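가정용 로봇팔 대여 서비스 이용 안내: 빨래 널기 편

라도멘(Ladomen) 생활지원센터
작성일: 2023년 3월 17일

본 안내문은 라도멘이 제공하는 탁상형 로봇팔 대여 서비스 '조틱스(Jotix)'를 이용하시는 가정을 위하여 작성되었습니다. 이번 편에서는 문의가 가장 많은 소형 세탁물 널기와 걷기 작업을 다룹니다. 설치 방법과 초기 설정은 기기와 함께 제공되는 설명서를 참조하시기 바랍니다.

1. 서비스 개요

조틱스는 두 손가락형 그리퍼와 손목 카메라를 갖춘 로봇팔, 고정용 받침대, 제어 프로그램으로 구성됩니다. 기본 대여 기간은 2개월이며, 기간 연장은 만료 전에 고객 페이지에서 신청하실 수 있습니다. 빨래 널기 기능은 양말, 손수건, 소형 수건 등 가벼운 세탁물을 대상으로 합니다. 이불, 외투, 청바지와 같이 무거운 세탁물에는 사용하지 마십시오.

한 번에 들어 올릴 수 있는 무게는 집게를 포함하여 800그램까지입니다. 탈수가 충분하지 않은 수건은 이 한도를 쉽게 넘으므로 탈수를 마친 뒤 작업을 시작하시기 바랍니다.

2. 건조대의 선택과 배치

로봇팔은 고리가 아래로 열려 있거나 둥글게 이어진 건조대에서 가장 안정적으로 작동합니다. 봉의 굵기가 일정하지 않은 제품도 사용할 수 있으나, 고리의 안쪽 공간은 집게의 걸이 부분이 여유 있게 통과할 정도가 되어야 합니다.

건조대는 흔들리지 않는 곳에 고정하십시오. 천장 걸이형 제품은 작업 중 좌우로 움직일 수 있으므로 양쪽 끝을 끈으로 묶어 두는 것이 좋습니다. 건조대와 벽 사이에는 최소 200밀리미터의 간격을 확보하십시오. 커튼이나 전선이 로봇팔의 이동 범위에 들어오지 않는지도 확인하여야 합니다.

배경과 건조대의 색이 비슷한 경우 카메라의 인식률이 떨어질 수 있습니다. 흰 벽 앞에 밝은색 건조대를 설치한 가정에서는 실내등을 켜고, 창으로 들어오는 직사광은 가려 주십시오. 금속 집게의 반사광도 같은 방법으로 줄일 수 있습니다.

3. 집게의 준비

○ 집게는 걸이와 물림 부분이 분리되어 움직이는 금속 제품을 권장합니다.
○ 물림 끝에 플라스틱 덮개가 있는 제품은 편물에 자국이 덜 남습니다.
○ 여러 개의 집게를 한 고리에 겹쳐 걸면 철사와 용수철이 서로 얽힙니다. 고리마다 하나씩 거십시오.
○ 녹이 슨 집게는 옅은 색 세탁물에 얼룩을 남기므로 교체하십시오.
○ 집게만 먼저 걸어 두고 세탁물을 나중에 물리는 순서가 작업 시간을 줄여 줍니다.

별도로 판매하는 프랄레티(Praletti) 집게 묶음은 조틱스의 손가락 폭에 맞추어 제작되었습니다. 기존에 사용하시던 집게도 손가락 사이에 곧게 세울 수 있다면 그대로 쓰실 수 있습니다.

4. 작업 전 점검

그리퍼 손가락의 안쪽 면을 마른 천으로 닦아 주십시오. 섬유 먼지가 쌓이면 금속 표면에서 미끄러지기 쉽습니다. 겉면의 가벼운 긁힘은 성능에 영향을 주지 않습니다. 바닥에 떨어진 물건은 미리 치우시고, 어린이와 반려동물은 작업 공간 밖에 있도록 하십시오.

5. 이용 평가

당 센터의 생활기기 평가 담당 스테이나르 토로드센(Steinar Thoroddsen)은 지난 대여 기간의 이용 기록을 검토하여 다음과 같은 의견을 제출하였습니다. 얇은 양말과 손수건의 경우 작업이 안정적이며, 사용자의 개입이 거의 필요하지 않습니다. 반면 올이 굵은 수건은 접힌 상태로 물리는 일이 잦아, 건조 시간이 길어지는 단점이 있습니다. 종합 평점은 100점 만점에 78점입니다.

평가에서 지적된 또 하나의 사항은 집게가 얽힌 상태에서의 작업입니다. 로봇팔은 얽힌 집게를 스스로 풀지 못하므로, 작업을 멈추고 손으로 정리한 뒤 다시 시작하여야 합니다.

6. 널기와 걷기의 순서

가. 널기는 로봇팔에서 먼 고리부터 시작합니다. 가까운 고리에 먼저 걸면 늘어진 세탁물이 이동 경로를 막습니다.

나. 걸이가 고리를 통과한 상태에서 집게의 몸통이 두 손가락 사이에 오도록 위치를 맞춥니다. 손가락은 고리 쪽을 향하여 세우고, 고리 자체에는 닿지 않게 합니다.

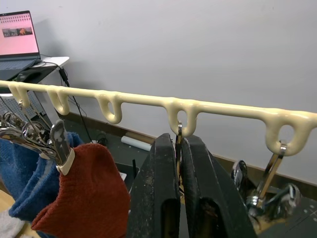

다. 걷을 때에는 세탁물을 먼저 빼고 집게는 고리에 남겨 둡니다. 집게까지 함께 회수하려면 걸이를 고리에서 들어 올린 다음 옆으로 빼내십시오. 아래로 잡아당기면 고리가 손상될 수 있습니다.

라. 작업이 끝나면 로봇팔을 대기 위치로 되돌리고 전원을 차단합니다.

7. 보관 및 문의

장기간 사용하지 않을 때에는 그리퍼를 닫은 상태로 덮개를 씌워 건조한 곳에 두십시오. 세탁실처럼 습기가 많은 공간은 보관 장소로 적합하지 않습니다. 집게는 물기를 닦아 별도의 상자에 보관하시기 바랍니다.

부품 수리는 협력사 티보도(Thibodeaux)가 담당하며, 접수는 라도멘 고객 페이지에서 받습니다. 접수 시에는 기기 번호와 증상, 사용 중인 건조대의 종류를 함께 기재하여 주십시오. 다림질 준비와 수건 개기에 관한 안내는 6월에 게시할 예정입니다.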